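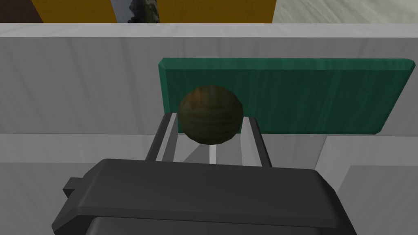 Image credit: Restrepo / Lurnalville Home Notes

Fall door and table fixes, quick version

Posted 2020-10-19

Doing this one fast, the house is half taped up and I want to get back to it. Mostly doors. Some table stuff. A bit on walls at the end.

Sticking doors first. Wait for a dry spell before you plane anything. A door that drags in July may swing fine by the time the heat is on, and you can't put wood back. Mine in the hall did exactly this. Left it alone, fine by fall.

Still sticks? Check the hinges. Top one usually. Open the door, lift on the knob, watch the hinge. If it moves, tighten the screws by hand, no drill. Screw just spins? Take it out, pack the hole with wood matchsticks and glue (heads cut off, obviously), let it set overnight, put the screw back in. Or swap one of the screws for a longer one that gets into the stud. Do that first if it's a heavy door.

Find the rub spot with chalk. Chalk down the edge of the jamb, close the door, open it. Wherever the door picked up chalk, sand there. Medium paper on a block. Go slow. Check it every few strokes.

Squeaks. Pull the hinge pin, one hinge at a time so the door stays up. Wipe it, rub it with a candle stub, tap it back in. Cooking oil works for a week and then collects dust and turns to gunk, dont bother.

Latch doesn't catch? Lipstick on the latch, close the door, look at where it marks the strike plate. A hair too high or low, file the hole. More than that, move the plate.

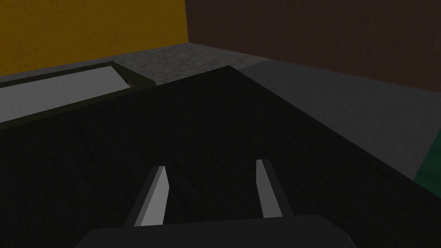

Dark tables next. They show everything. Dust, crumbs, every glass ring since the move. Dry microfiber first, always, or you are just making mud. Then a barely damp cloth with one drop of dish soap, along the grain, then dry right away. Skip the spray polish, it builds up and goes cloudy.

White rings: that's moisture in the finish. Lay a clean cotton cloth over it, warm iron, no steam, few seconds, lift and look. Repeat. Didn't work? Dab of plain mayonnaise, leave it an hour, wipe. Sounds dumb. Has worked for me twice and failed once.

Black rings are in the wood itself and a different job. Leave those for when you refinish.

Small scratches, rub a walnut over them, the nut not the shell. Deeper ones, wax filler stick one shade darker than the wood. Lighter always looks like a scar.

Wobble: put a level across the top before you start cutting legs. Could be the floor. A felt pad under the short leg fixes most of it.

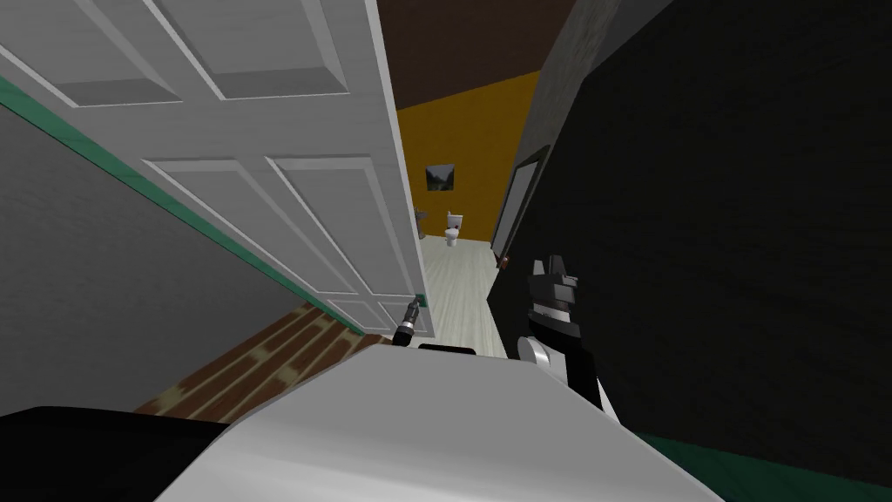
Photo: Dester picture desk, used with permission

Panel doors, painting. Order matters alot here. Panels first, then the center upright, then the rails across, then the long sides, edges last. Small brush for the molding, small foam roller for the flats. Roll, then tip off lightly with a nearly dry brush. Watch the corners of the panels for drips, come back after a few minutes and catch them.

Wash before you paint. The area by the knob is pure hand grease and paint will peel right off it. I use Plostuline cleaner because there was a jug in the garage, any degreaser will do. Rinse. Let dry. Scuff with fine paper, wipe again.

Two thin coats beat one thick one. Wait the full time on the can between them. And don't close the door that night or it will glue itself to the stop. Ask me how I know. Wedge it open, put a sock over the knob so the cat can't get behind it and slam it.

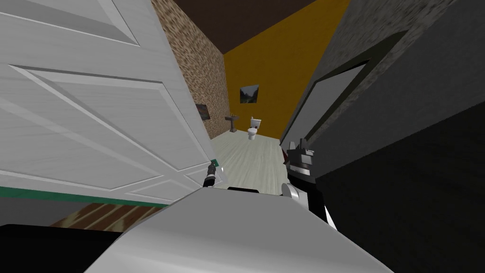
Baseboards and trim in a color: do them before the walls if you're doing both, easier to tape. Press the tape edge with a putty knife. Pull it while the paint is still a little soft, back on itself, slow. If it dried hard already, score the line with a sharp blade first.

Scuffs on trim, melamine sponge, light hand, it dulls gloss if you lean on it.

Gaps over the baseboard, paintable caulk. Cut the tip smaller than you think. Wet finger, one pass, leave it be.

Nail holes in the wall, lightweight filler, overfill a touch, sand flush, spot prime. Skip the primer and you'll see a dull patch there forever.

Gutters next time, if it stops raining.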